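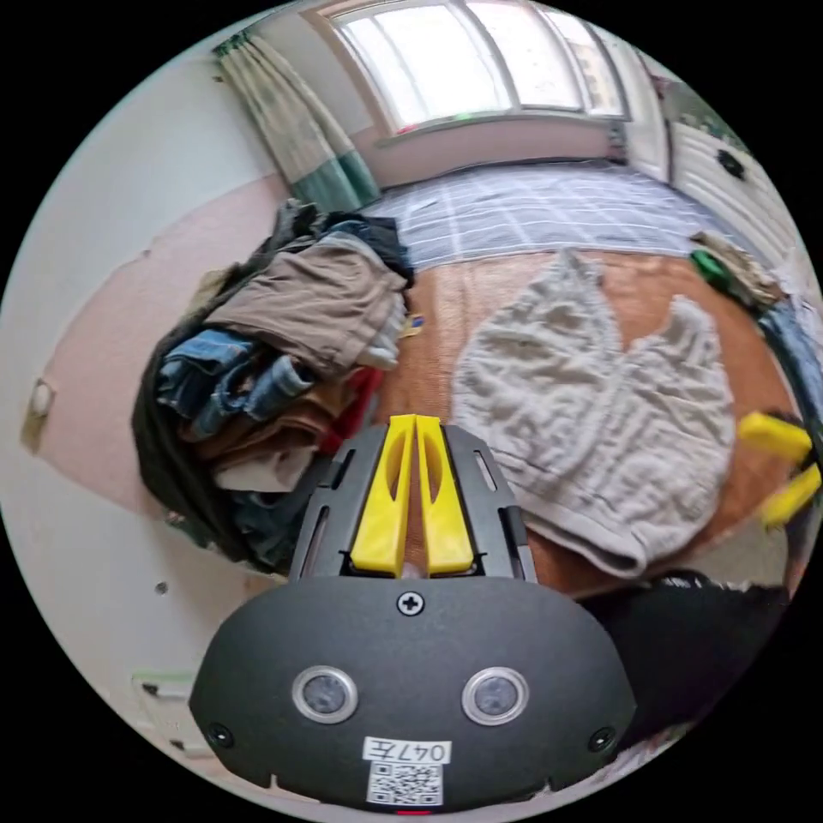
Emasness woven summer mat – review after two summers of sleeping and folding on it

Quick one as I've got a load in the dryer. People keep asking me under the fan review which mat I use, so. It's the Emasness, full size, brown, bound edge. Bought from Diddale. 3,244 ratings on there when I ordered and I think I read way too many of them.

Short version: good mat, cool to sleep on, terrific place to sort clothes, annoying to store. Would buy again. Would not pay full price again.

What you get

The mat, rolled. A strip of cloth tape around it. A care card with very small print. That's it. No bag, no elastic corners, no clips. The old Petek one I had came with corner loops and I did miss those for the first week or so.

Weave is fine and runs on the diagonal. Close up it looks nicer than I was expecting for the money. The edge is bound all the way round and the binding has held, no loose threads except one spot near the foot end where I caught it with a zipper. My fault. Little dab of fabric glue.

Smell – yes, out of the wrap it smells. Dry grass, a bit dusty. Two days over the back of a couch with the window open and it was fine. Slavica Radulović wrote me that hers took a week. So maybe depends on the batch.

Sleeping on it

Cool. Really cool the first hour, then just not-hot, which is all I want in July. You don't stick to it the way you stick to a sheet. It's firm under the elbows if you're a side sleeper. I put a thin blanket underneath the first summer and stopped bothering the second.

It does leave marks on you. Little diagonal lines on the arm in the morning. They go by breakfast. My partner Hrvoje hates it, says it's like sleeping on a basket. He gets the end with the blanket.

Long hair: tie it up. Pulled a few strands early on, before the weave settled down.

Laundry on it, the real reason I like it

I didn't buy it for this at all. But the bed is where the clean laundry gets dumped at our place, always has been, and on a plain sheet the whole thing is a mess. Pull one shirt out and the sheet comes too. Then you're remaking the bed at 11 at night with your arms full of socks.
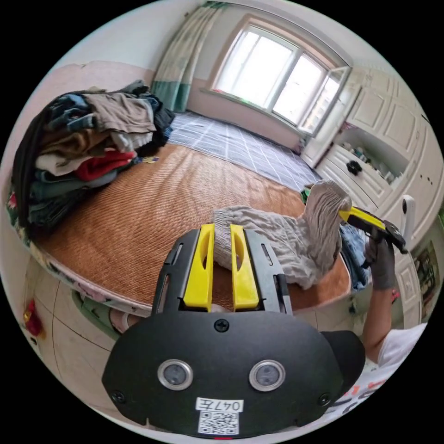 The mat stays put. You can drag a heavy pair of jeans straight across it and it doesn't ruck up, and the flat firm surface makes folding so much quicker. Towels especially. Smooth it with your hand and it stays smooth. Jeans same thing, fold, press, done. T-shirts I still fold badly but thats not the mat.

My system, if you can call it that: big heap goes on one side, I work on the bare bit of mat, finished things go on the other. Take the heavy stuff first. If I start with small things I lose the will by the middle of the pile and the jeans end up on a chair until the weekend.

Lint. Knit stuff leaves fluff on it, but you can see it and brush it off with your hand. Anything with a loose knit, lift it, don't drag it. I pulled a loop in a cardigan in June and was not pleased.

Damp clothes – don't. The card says keep it dry and I would listen. I left a not quite dry towel on it one afternoon and got a slightly darker patch, took almost 2 weeks to fade. 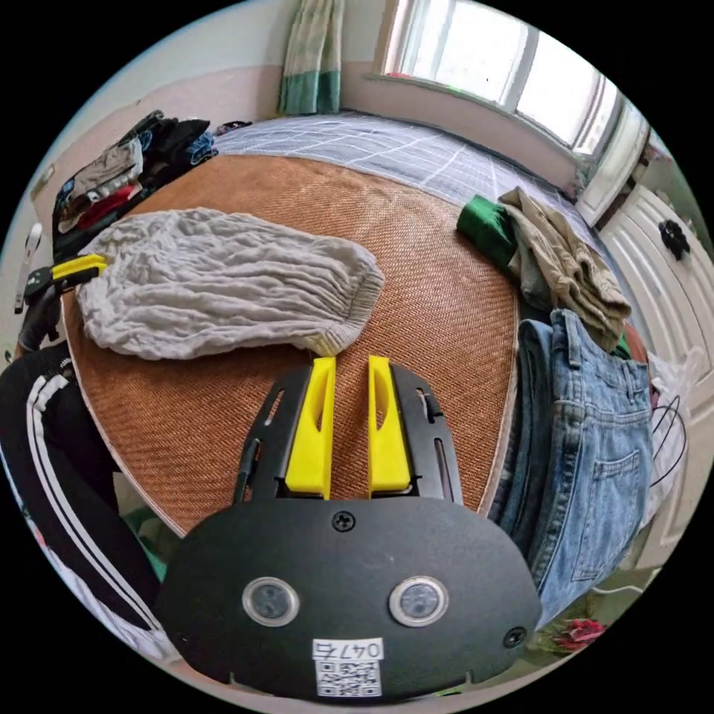
Light-blue jeans folded on the right, khaki and green above them. Gray thing not folded.

Cleaning

Wipe with a cloth that's barely damp, go with the weave, leave the window open. Takes five minutes. No machine, no soaking. I vacuum it with the brush head every couple of weeks, low suction. Crumbs do get into the weave and you will feel every one of them at night. We have a no-toast rule now. It gets broken.

Storing it

The weak part. It rolls, it doesn't fold. Folding cracks it, the card says so twice and I belive it. Rolled up it's as wide as the bed and doesn't fit in our closet standing up unless I take the shelf out. So it lives behind the bedroom door from October on and falls on me about once a month. Deepika Poduval suggested under the mattress, flat. Tried it, works if you have slats and not drawers. We have drawers.

Would it kill them to put a bag in the box. I ended up using an old pillowcase on each end.

Compared with others

Petek – softer, corner loops, a lot thinner. Slid around. Mine started fraying at the side by the end of the first summer. Fine for a guest bed.

Dronar – borrowed one for a few nights. Thicker and heavier, very good edge, costs nearly double. Coarser weave, so not great for the laundry thing, socks catch on it. If all you want is sleep and you don't mind firm, maybe that one.

Emasness sits in the middle. I got mine $20 off at the end of the season, worth waiting for if you can stand the heat until then.

Good: cool, stays flat, looks decent, easy wipe down, best folding surface in the house
Not so good: smell at first, no bag, no corner loops, awful to store, crumbs

4 out of 5. Lost one for storage.

Shayne Fairweather asked about the twin size – haven't tried it, sorry. Same weave according to the listing. Will put the washing line review up next, dryer just beeped.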